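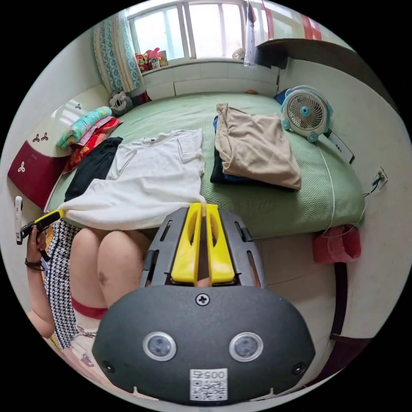
Call for participants: the Rantala wardrobe diary

Soltetti is a small publisher of books on clothing and home life. We are looking for people to keep a diary of what they wear, wash, mend and get rid of. The diaries will be used in a book, working title Rantala, on how ordinary households handle their clothes. The editor is Ashraful Matubbar.

Who can take part

Anyone over 17 who does at least part of their own laundry. You don't need to sew or care about fashion. We have plenty of diaries from people who like clothes already, so if you own few things and wear them until they fall apart, please apply. We would also like to hear from:

People who share a washer with other households
People who wear a uniform or work clothes
Parents who handle hand-me-downs
People who have moved to a much warmer or colder place in the last few years

You can take part from anywhere, but the diary has to be kept in English.

What you will do

The diary runs for 4 weeks, starting in March. Each evening you write a few lines on what you wore and where it went afterward - back in the closet, over a chair, into the wash. On laundry days you also note the load, the setting and how things were dried. If you mend something, tell us what was wrong with it and how long the repair took.

Once during the diary you go through one drawer or one shelf. Lay each piece out flat, say when you got it, when you last wore it and whether you plan to keep it. Most people find T-shirts the easiest place to start. You don't have to throw anything away. 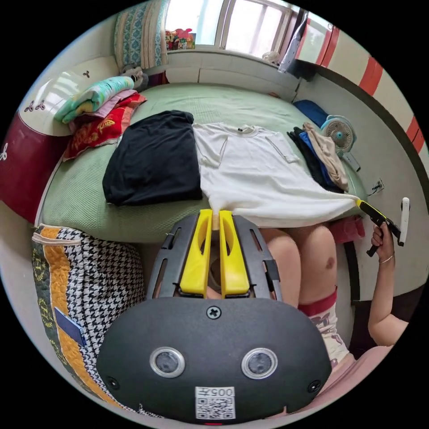
A white T-shirt laid flat on the bed, collar toward the window.

Most diary entries take ten minutes. The drawer takes longer, depending on the drawer. At the end you write a closing piece of up to 900 words on a single item of clothing. It can be something you wear all the time or something you have kept for years and never put on.

Missed days are fine. Leave the page blank and go on with the next one. Please don't fill in a week from memory.

What you get

A printed diary with a prepaid return envelope, or a file if you would like to type. A copy of the finished book. If we print your closing piece, we pay the fee set out in the agreement you receive with the diary. There is no payment for the diary itself.

Privacy

We change names and leave out addresses and employers. You can withdraw your diary at any time before the book goes to the printer. Other people in your household may come up in what you write, so ask them first. Original diaries are mailed back to you if you tick the box on the last page.

How to apply

Send us a letter or email of up to 2000 characters. Tell us who you live with, how laundry gets done in your home and the oldest thing you still wear. Mark it "Rantala diary" and say if you want paper or a file. You will get an answer either way before the diaries go out.

Questions about the diary go to Ashraful Matubbar at the Soltetti office. Phone calls are best after 4 in the afternoon.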